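Scriptorium and Text Workshop, Hirkenville
Notebook entry, 2023-07-18
Entered by K. Kruger. Read and initialled by W. Arboleda.

Work continued on the Murosent leaves, which contain the Passion narrative in the version we have been calling the Gralau text. Folios 4 and 6 were collated against the printed edition. Folio 5 remains with the binder and was not examined.

The trial before the governor begins at the head of folio 4 recto. The scribe has run the last words of the night hearing straight into the first words of the morning, with no space left and no coloured initial. In the printed edition a chapter opens at this point. The division is a later one and should not be read back into the leaf. I have asked that our transcription keep the run of the line and put the chapter number in the margin only.

Variants noted on folio 4 recto:
line 3, "the elders" written twice, the second struck through in the same ink
line 11, "robe" where the edition has "garment"
line 17, one word erased and not recovered, space for five or six letters

The reading at line 11 deserves a longer note. Mr Arboleda holds that it was taken over from the parallel account in another gospel, which the scribe would have known by heart from the readings of Holy Week. I am inclined to agree, but the same word appears in the catalogue description of leaf 3357, and that leaf has not been compared. The entry in the register should stand as "probable" until it has.
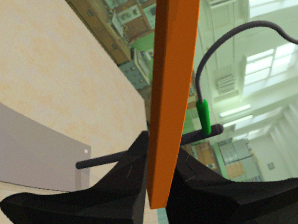
The erasure at line 17 was examined twice, once in daylight and once under the low lamp. The surface has been scraped and then smoothed, and the later hand has not written over it. The sense of the verse is complete without the missing word, so a pious correction is possible, as is a plain slip of the pen. Mr Arboleda suggested that the first upright stroke might belong to a tall letter standing against the ruled line. I sketched this for the file as one long flat upright with a thin bar passing behind it, much as the orange plank stands in front of the dark grey rod, and labelled the drawing as conjecture. A single stroke will not support a reading. The word is to be given as lost, with square brackets and no letters supplied.

Folio 6 gave less trouble. It carries the women at the tomb and breaks off in the middle of a sentence. The ruling is for 31 lines, but the last is blank. Sandhu's handlist of March describes the leaf as complete, and this must be corrected before the list is circulated again.

One matter of practice. Colleagues are reminded that divine names are to be transcribed exactly as abbreviated, with the stroke above, and expanded only in the reading text. Two sheets from last week had expanded them silently - both have been returned for revision.

Outstanding:
compare leaf 3357 at "robe"
write to Sandhu regarding folio 6
obtain folio 5 from the binder
second reader for folio 4 verso, to be W.A.

K.K.

Added by W.A.: I have looked again at line 3 and believe the striking through is in a browner ink than the text. Please leave the entry open.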